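Ivton Forums > Automation > General discussion
Thread: Household tidying with two arms, where are we in 2019?
Started 1 Sep 2019

dufour_bench
I keep reading that general tidying is "nearly there" and I would like to see that pinned down. On a shop floor I can buy a cell today that packs the same part all shift without complaint. At home, the equivalent job is clearing a table of whatever is on it. Those are different problems and people quote progress on the first as if it applied to the second.

My own numbers, for reference. August test block, one arm, parallel jaw, mixed small items into a bin: 527 attempts, 76 percent placed without help. Most of the failures were thin or soft items. Rigid items over the size of a matchbox were close to solved.

Zirari_K
What counts as help? If someone re-centers an item between attempts, that 76 is not comparable with anything.

dufour_bench
No touching between attempts. An item pushed outside the reachable area counted as failed and was put back at the start of the next run.

Zirari_K
Fine. Then I accept the number, but I would not call it household performance. Bins are forgiving. Ask it to put the item on a shelf facing the right way.

Aaliyah Bélanger
I think the parallel jaw is most of your soft item problem. Multi-fingered hands close around things that a jaw squeezes out. The cost is control - more joints to command, more ways for a finger to end up on the wrong side of a handle. A toy table is a fair test, since shape and stiffness change with every item. A plush doll deforms, a ball rolls off if you brush it, a bag of straws slides inside its own plastic, and a clapper has a handle thin enough that the fingers need to come down over it in the right order.

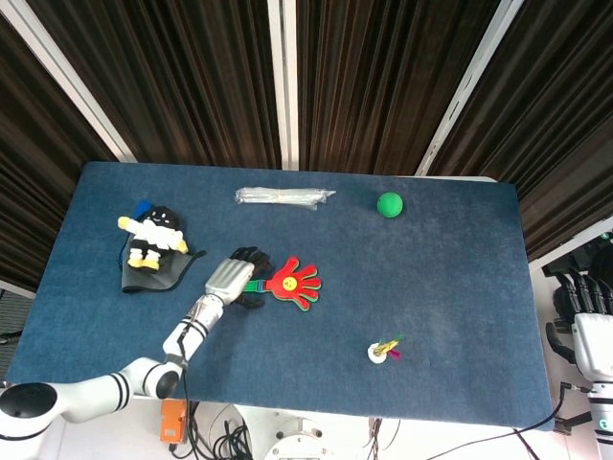

Flaneo
Grasping is the part I worry about least. Our line has 33 stations and the ones that stop are the ones where something upstream arrives rotated or stuck to its neighbor. A house is that condition all day. I would sooner see a robot notice it has two items in the hand than see it pick up a harder one.

Aaliyah Bélanger
Agreed on detection, but you can't separate them that cleanly. With enough fingers and some joint torque feedback, the hand gives you part of the answer. A grip that closes further than expected missed or slipped. A grip that stops early has something extra in it.

Flaneo
Only if you know the expected width. On the line I do. In a kitchen drawer I don't.

dufour_bench
That matches my logs. Loose thresholds missed the double picks, tight ones rejected good grasps on anything soft. I ended up with a separate setting for fabric, and then the robot has to know it is looking at fabric.

Zirari_K
Which brings us back to the original question. My answer is no, not for chores. Yes for a fixed table, fixed lighting, a known set of objects, and a person nearby to reset. I put the gap at years.

oddparity
Disagree with the flat no. People accept partial work from machines already. A robot vacuum leaves the corners and still gets sold. If an arm clears three quarters of a play table and leaves the rest, I would take that, depending on price and how long it needs.

Zirari_K
A vacuum that misses a corner leaves dust. An arm that misses a cup leaves water on the floor.

oddparity
So don't give it cups with water in them.

dufour_bench
Time is the other half. My average was 33 seconds per item, including replanning. I can clear the same table by hand before it finishes the second item. For overnight use that may not matter.

Will rerun with a three-finger hand once the adapter plate arrives. Same item set, same bin, no touching. I'll post the failure log by item type in this thread.

Flaneo
Please log the double picks separately from the drops.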